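3.2 Carrying and storage at the stalls

Stallholders at both markets were asked how they moved refillable containers between home, the stall and the washing point. In Pemham most used crates supplied by the market office. In Telta, where the washing point is a longer walk from the stalls, cloth bags were more common, and several sellers had stopped using crates within a month of the scheme opening in February. Sellers gave weight as the main reason. A full crate needed two hands, while a bag could be carried on the shoulder with the day's takings and a folding stool.

Cloth bags brought their own problems. Containers packed upright in a bag with straight sides stayed in place, but the bags marked easily and were washed less often than the containers inside them. Lids were also mixed between sellers, and those with printed designs were easier to sort than plain ones.

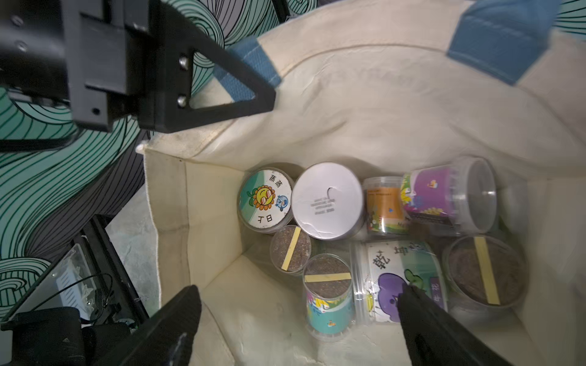 Figure 3. (a) Clear plastic containers in a canvas tote bag with blue straps.

We issued 400 containers across the two markets and recorded returns at the washing point only. Containers handed back directly to a stall were logged when the seller next brought a batch in, so the return dates in Table 2 run later than the true ones. Abeysekara's earlier survey at Brøndum had the same limit, and we kept her method so that the two sets of results could be compared.

Storage space was the second topic raised in the interviews. Sellers at Nollow Row, the covered part of the Telta market, had no floor space to spare and wanted fittings on the walls. They asked for holders at hand height and for trays that would let water drain. Rails were preferred to fixed shelves, as the stalls change hands often and the new tenant may sell different goods.
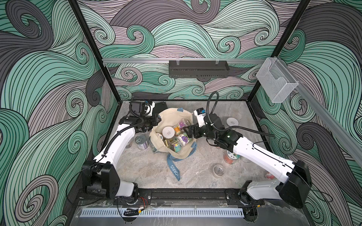 Figure 3. (b) Rail-hung black perforated metal basket tray and clear acrylic holder against patterned wall panels.

A deposit of 100 tokens per stall was charged for wall fittings. Two sellers declined on grounds of cost and kept their containers under the counter. Their return rates are reported separately in Section 4.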